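# Pre-run checklist: simulated gripper comparison, wrist view

June 2025. Filled in by Montserrat Casado for the Metedside bench. Two candidates in this round: the Griston linkage gripper and the Rorkateo parallel gripper. Same arm model, same controller, same fruit. 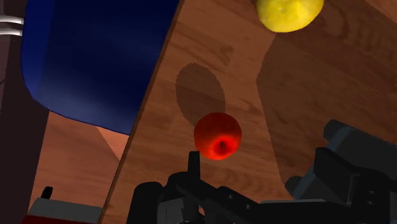
## 1. Scene file

- [x] Scene loads without warnings.
- [x] Apple and lemon both present, with the wooden surface behind them in the wrist view.
- [x] Random seed written in the log. Seed is 407 for both grippers.
- [x] Gravity on. It was left off in an earlier copy of the file, so check the file date too.
- [ ] Fruit masses match the lab scale values.

Comment: Apple mass is right. Lemon still has the default value from the asset library. Do not compare lemon drops between the two grippers until this is fixed.

## 2. Wrist camera

- [x] Apple visible between the fingers at the pre-grasp pose.
- [x] Lemon visible at the same pose.
- [x] Shadows rendering on the wood.
- [ ] Full outline of both fruits in view.

Comment: The lemon is partly out of view at the top. The apple is fine. I would accept this for apple trials only. For lemon trials, use the second pre-grasp pose, which sits further back. The view looks steeply tilted, and the wood edge runs on a diagonal. Leave it alone. The camera offset is the one in the Sotomayor mounting sheet and both grippers have to use it.

Comment 2: The gripper fills most of the bottom of the view. Any vision score must be run with the gripper mask switched on. Without the mask the detector spends its time on the finger plates.

## 3. Gripper model

- [x] Correct model attached to the tool flange.
- [x] Finger joints move through full travel with no jumps.
- [x] Collision shapes shown and checked against the visual shapes.
- [x] Friction value copied from the pad test, same for both.
- [ ] Finger tips clear the table at the lowest approach pose.

Comment: Griston clears. Rorkateo touches at the lowest pose and the solver pushes the whole arm sideways. Raised the approach height by 6 mm for both. Needs a second look before the box is ticked.

Comment: Collision shapes on the Griston linkage are simple boxes. They cover the bolt holes, which is OK. They also stick out slightly past the outer plate on one side. Acceptable for this round.

## 4. Controller

- [x] Control rate the same in both config files.
- [x] Closing force limit set, not left at "auto".
- [x] Stop on contact enabled.
- [x] Emergency stop key tested with the arm moving.
- [x] Home pose reached from three different starts.

Comment: Stop on contact works but is slow to react on the Rorkateo. Not a fault in the checklist sense. Write it in the results.

## 5. Trial run

- [x] Dry run with no fruit, full path, no collisions reported.
- [x] Batch of apple trials, Griston: 97 attempts logged, no missing files.
- [ ] Batch of apple trials, Rorkateo.
- [ ] Lemon trials, both.

Comment: A failed grasp is any attempt where the fruit leaves the fingers before the hold timer ends. Touching the fruit and pushing it away counts as failed as well. Please do not use a third category this time.

Comment: Save one wrist image per attempt at the pre-grasp pose. Contact frames are optional and fill the drive quickly.

## 6. Open items

| Item | Status |
|---|---|
| Lemon mass | Open, fix before lemon trials |
| Second pre-grasp pose | Saved, not reviewed |
| Rorkateo table contact | Approach raised, recheck |
| Gripper mask | On for both |

Cleared for apple trials with either gripper once the recheck in section 3 is done. Not cleared for lemon.

M. Casado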